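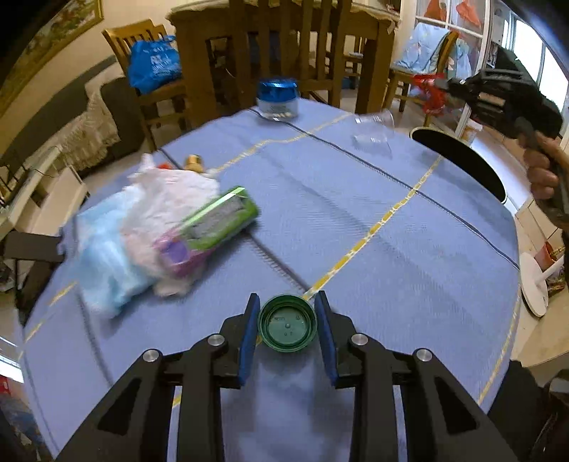
Tania Liyanage

Progress report to the Gamage Fund, 6 Jun 2024
Picking arms at the Plekness sorting hall

The two arms on the light packaging line have been running on the day shift since December. They take bottle caps, small rigid plastic and foil. Everything else still goes past them to the people at the end of the belt. The night shift is all hand sorting, as agreed in the original plan.

Throughput on the line is unchanged. What has changed is where the staff stand and what they do. Before the arms came in, the first two positions on the belt were the least popular in the hall, mainly for the reaching. Those positions are gone. The sorters who worked them now split their hours between quality checks and demonstration work, where they pick up and sort items with hand grippers and the recordings are used to teach the arms. Nobody has lost hours or pay. The night crew has asked when they will get a turn at demonstration work, and I don't have an answer for them yet.

Demonstrations are done at an ordinary table with a cloth on it, with mixed household packaging put out in a heap. We planned for 800 recorded picks in this period and completed them. Of these, 400 were of small hard items such as a single bottle cap, which the sorters say are the easy ones once you learn to come in straight. The rest were soft items. Zonoria, who maintain the arms, reported that 100 recordings could not be used, mostly from the first weeks – people were moving too quickly. We now allow a short practice period at the start of each session.
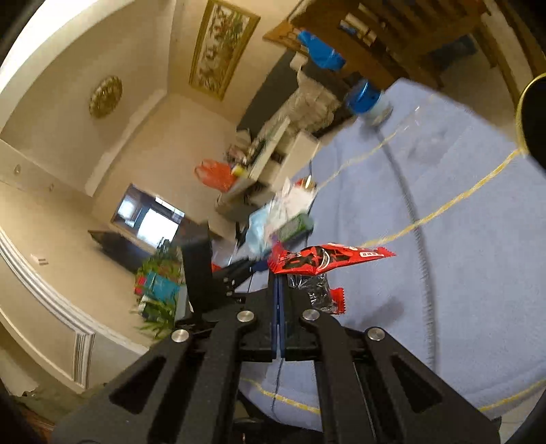
Soft and flat waste is still our main problem, and it is the part of the job where the sorters know more than the arms do. On the belt, the arms tend to close on the top layer and pull two things up together, or nothing. The demonstration heap is built to give the same trouble. A crumpled red snack wrapper lies over a silver foil one, and next to them a light blue mask is tangled up with a plastic bag. An experienced sorter will usually take the top piece by one corner and drag it clear before lifting. The arms do not do this reliably. Until they do, I want to keep the present number of people at the end of the line.

Two staff concerns came up in the last round of talks. The arms stop without much warning when they jam, and the sorters downstream get a gap and then a pile. Prurkel has quoted for a signal light and we would like to buy it from the training budget, which is underspent. The other is job titles. People doing demonstrations are still graded as line sorters, and they feel the extra skill should be recorded. I agree with them and have written to personnel.

For the next period we plan to record more soft items, start demonstration sessions for the night crew if cover can be found, and leave the arms on the day shift only. I would need the Fund's approval for the signal light before we place the order.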